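The tile setter who learned to slow down

The showroom at Zavitz Tile opens at 8, but the owner has usually been in the back since first light, sorting seconds and drinking tea out of a jar. She has laid tile for most of her adult life and can talk about grout the way other people talk about music. I came for a short chat and stayed until lunch!

"I started in bathrooms because they were small," she tells me. "I figured a small room meant a small problem. Wrong! In a small room you see every single joint."

Her first real teacher was an old setter in Grerkwood who made her do one wall three times. She still drives past that house. "I hated him for a week," she says, laughing, "and then I saw the third wall."

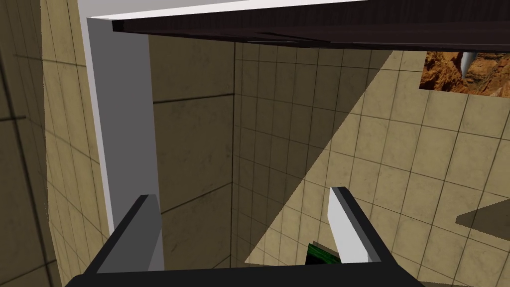 Why beige keeps coming back

I had expected her to groan about beige. She lit up. "People say it's boring, and then they stand in a good beige room and their shoulders drop." Her favorite line at the moment is from Romora, a small maker whose glaze shifts a little from tile to tile. Last July she went through 234 boxes of it on one job, a guest house on Karpenko Street with 6 bathrooms, and she opened every box before mixing a drop of mortar. "You shuffle them like cards. Otherwise you get a stripe, and once you've seen the stripe you can't stop seeing it."

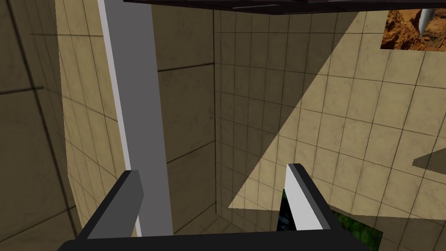
Color, she says, should come from things you can carry out of the room again. Towels, a painted stool, a plant if there's enough light. She loves green best of all, and a bit of leafy texture low down against beige tiled walls is her idea of a finished room. "Let the walls be quiet and let the green do the talking. If you're sick of it in three years, you move it to the kitchen — no hammer needed."

I asked what she would tell someone starting their first wall. She thought about it for a while, then went and fetched a level with a cracked vial. "Buy a better one than this," she said, and went back to her boxes.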